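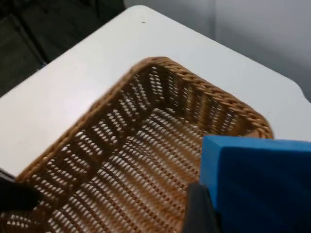
One regular at Grivonis says she would sooner pay for the chair than for the bread, and that she has told the management so twice.

Food & Drink > Interviews > Utden

27 October 2025
By the Food Desk

The management, when I meet her, remembers both occasions. "The second time she'd already eaten it," says the owner of Grivonis, which has 78 seats, one oven and, since July, a four-dollar charge for what used to arrive free before you'd got your coat off.

She has run the place for 22 years and raised the price of the lamb nine times without hearing a word. Then she put bread on the menu and got letters. One came by certified mail.

"People think free bread is in the Constitution," she says. "I had a man ask if it was legal. I said, you paid eleven dollars for a glass of wine and you want to call somebody about a roll?"

The figures, which she keeps in a school notebook, are not in the customers' favor. In the last spring of free bread the kitchen baked 1173 loaves, and 582 of them went into the trash in some form, mostly as the one slice everyone was too polite to finish. The butter she refuses to discuss.

Did the waste stop? "It dropped. Now they take it home. If it costs four dollars they want the crumbs in a box." The boxes, she adds, cost her thirty cents.

She tried a compromise in August, with bread free on request. It lasted six days. "Everybody requested. They requested it sitting down. They requested it on the phone, booking."

Across the square, Plondov still gives it away and has a sign in the window saying so. I ask whether this bothers her.

"Have you had their bread?"

I have. I say it's fine.

"It's fine," she agrees, and lets that hang there while a waiter brings us some of hers. It's a dark rye with caraway, still warm, and I eat four slices during a conversation about overhead. She learned it from her grandmother, who sold it by weight and would not have given a slice to the mayor.

The regular, meanwhile, still comes in on Fridays. She orders the soup, declines the bread and brings crackers in her purse — the owner pretends not to see, and charges her full price for the soup.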